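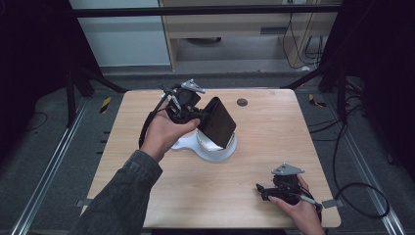

Mapplebeck is our small collection of hallway chores, the little jobs of coming home and going out again, and we put it together to find out whether a machine can be trusted with any of them yet. The short answer is still "not often", I'm afraid. A dark folded thing like a wallet, held over a white stand, asks a good deal of two black grippers even with a person's hands working them, and our policies have all that to learn from scratch.

## What's inside

- 1,062 episodes, 600 of them two-handed
- 13 chores, 6 with small metal objects
- Notes by Leanne Hollis and Osian Bellis

Keys are the chore we get asked after most. They slide over one another, they shine, and they never land the same way twice.

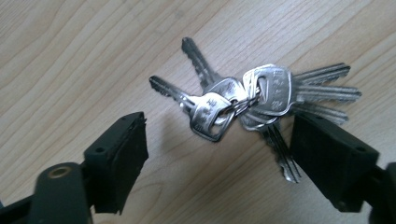 Tharindu's baseline does nicely on single, chunky things and then goes to pieces on anything that dangles – do have a go at beating it, we'd be delighted!

## Known gaps

No gloves, no umbrellas, and hardly any left-handed work. Corrections to Osian, please.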